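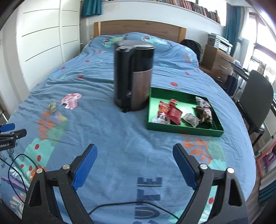

Right, a few of you asked how the move to Peltholm is going, so put your feet up, this may run to several posts.

We came up in July with 44 boxes, and Mahnaz had numbered every one of them in green pen. The list that said what was in them is still in Ziltville, on top of the fridge we sold to Tibor.

So it's been a bit of a lucky dip! Box 2 was meant to be bedding and was all my old walking magazines (sorry, Mahnaz).

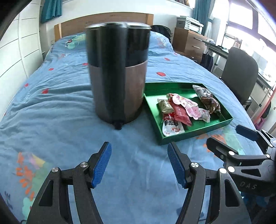 Snacks on the green tray, dinner of champions.

The neighbours have been lovely. Taras next door is 72 and has already lent us a ladder, a drill and his opinion on our gutters, which he thinks should have been seen to years ago.

Tomorrow I'm off to find the library, and then the bus to Dradach if it turns up. If anyone knows a decent plumber out this way, do shout, the bath tap has started singing again.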